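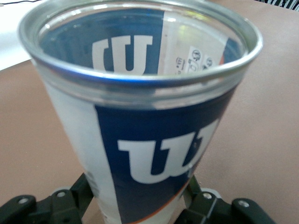 3. Materials and Sorting Procedure

3.1 Source of the containers

The containers in this study came from two tennis sites in Tusdale: the public courts at Durán Park and the indoor hall run by Trornora. Both sites already had a bin next to the courts for empty ball containers, and both agreed to hand over the contents in place of sending them out with the mixed waste. Collection began in June and went on for 9 weeks. By the end of that time we had 1462 containers, including those that were later set aside as damaged.

Players were not told how to prepare a container before dropping it in the bin. We wanted the material as it comes off a court, with the plastic lid on or off, and with whatever the player had put inside. Many containers held the peeled metal seal, pushed down to the bottom. Others held grip tape, paper cups or fruit peel. Containers with balls still in them were given back to the site and left out of the total.

3.2 Parts of a container

The common container is a tall plastic cylinder with a metal rim fixed around the mouth. The rim stays in place when the seal is pulled away. It is the part that causes the most trouble in recycling, as it can't be taken off by hand without a tool, and a sorting line has to treat the plastic and the metal as one object. A loose plastic lid is often sold with the container and fits over the rim after opening.

Figure 1 shows an open container with the rim still attached. The body is clear and the printed label wraps around it, so the back of the label can be seen through the mouth. Small round symbols are printed on the lighter part of the label on the far side. They look like recycling or certification marks, but they are too small to make out in the figure. During sorting we read such marks from the outside, with the container turned under a desk lamp.

Figure 1. Open tennis ball container of clear plastic with metal rim and printed label (Wilson).

For the rest of this paper, "body" means the plastic cylinder together with its label, "rim" means the metal ring at the mouth, and "seal" means the metal sheet that the player pulls off. A lid is counted as a separate part even when it arrived on the container.

3.3 Cleaning

Each container was turned upside down and tapped over a tray. Anything that fell out was sorted by material and weighed, and the seals were kept. The inside was then wiped with a dry cloth. Containers with sticky residue were rinsed in lukewarm water and left to drain on a rack overnight. We did not use soap in the first round, and after a short trial we saw no reason to add it.

The cut edge left by the seal needs care. On some containers a thin strip of metal stays on the inside of the rim and stands up from it. Sorters wore cut-resistant gloves for this step, and any strip that could be reached was bent flat with pliers before the container moved on. A container with a strip that would not lie flat was marked as unsuitable for reuse, even if the body was in good shape.

3.4 Grading

After cleaning, every container was placed in one of 5 grades. Grade A was given to containers with a straight body, a smooth rim and a matching lid. Grade B was the same without the lid. Grade C covered light dents in the body that came out when pressed from the inside. Grade D covered creases that stayed in the plastic, and grade E was used for cracks, a bent rim, or a sharp edge that could not be fixed.

Two sorters graded each container on their own. When they disagreed, the lower grade was kept. Most disagreement was between C and D, where the question was whether a crease would stay or not. It depended a good deal on how hard each sorter pressed, so in the second half of the work we asked both to press with the thumb only.

Labels were not part of the grade. A torn or faded label makes no difference to how a container holds its shape, though it did matter to some of the households described in Section 4, who asked for containers with the label removed. Where the label could be peeled, it usually left a band of glue on the plastic. We tried cooking oil and a plastic scraper on a small batch. The oil worked on most of the glue but had to be washed off afterward, and the extra step took longer than all the others together.

3.5 Storage and release

Graded containers were stored standing up in shallow crates, mouth upward, so that the rims could be checked again without lifting anything out. We had first laid them on their sides to save floor space. This was given up in the second week — the bodies at the bottom of each stack began to go out of round, and some grade B containers had to be moved to C.

Containers in grades A through C were released to the Utier household storage trial. Grades D and E went to the separation test, in which the rim was cut away just below the metal and the two materials were weighed. Seals collected from inside the containers were added to the metal fraction and recorded on their own line, so that their share can be read apart from that of the rims.

Each crate carried a card with the site, the collection week and the grade. The cards stayed with the crates through release. Single containers were not numbered, and it is therefore not possible to follow one container from the court to a household. We can follow a crate, and all results in Section 4 are given by crate.

3.6 Limits of the sample

Both sites are in one town, and the indoor hall sells balls at its front desk. The mix of brands in the bins reflects what that desk had in stock, and we make no comparison between brands. The collection also took place in the warm part of the year, when the outdoor courts are busy. A winter collection would draw more heavily on the hall and might contain cleaner containers, with less sand and fewer leaves inside.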